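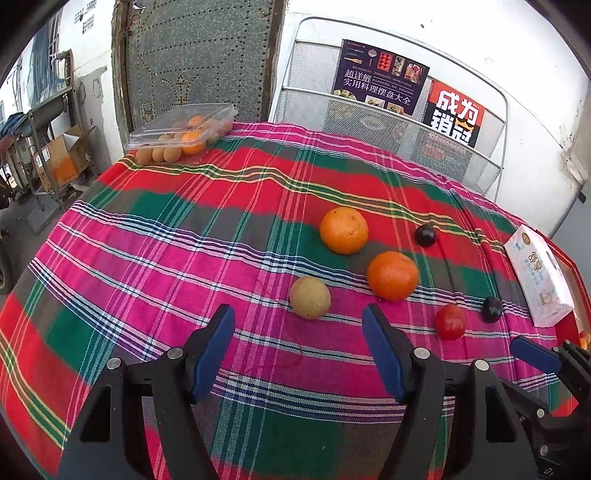
The Grerkitz hand-held gripper kit was reviewed for this department in August, ahead of the next round of equipment purchases. The kit is sold as a lower-cost way to record manipulation work before committing to a full robot arm. Our assessment covered price, spare parts, training time and the state of the tools after regular use. Fruit sorting was chosen as the main task, as it calls for careful handling and costs very little to set up. Two large oranges, a pair of plums and a small tomato on a plaid tablecloth give an operator several sizes and surfaces to deal with, and the blue rubber pads on the jaws are the part most exposed to that work.

The price quoted to us was $887 per gripper. Buyers should plan for two, as most household tasks involve both hands. The quote did not include replacement pads, which are ordered separately at $11 a set, or the carrying case at $68. Departments working to a fixed budget are advised to ask for one quote that covers all of these items – the supplier prepared ours without difficulty once the request was put in writing.

Setup took 41 minutes from opening the box to the first usable recording. The printed guide is clear on assembly and weak on maintenance. It does not say how often the screws should be checked, and we would like to see a schedule added. New operators were comfortable with the jaws by the end of one morning. Fatigue in the wrist was the most common complaint, and session length should be planned with this in mind.

For comparison, we also considered the Menemance starter package. It includes a case and a longer warranty, but parts are shipped only once a month. For a team working daily, that delay is a larger concern than the difference in price.
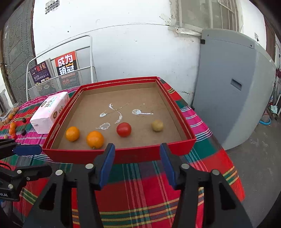 Kikatness wrote in response to an early draft that the budget section was too kind to the supplier, and that storage and operator hours should be entered as separate lines from the start. In its own planning for the Yeo site, labor had passed the cost of the grippers before the second order of pads was placed.

We accept the point on operator hours and have added a line for them to the purchase form. Storage remains under general facilities. The kit is recommended for purchase in pairs, with two spare sets of pads for each gripper. Requests for a third pair should be held until the maintenance schedule has been received from Grerkitz.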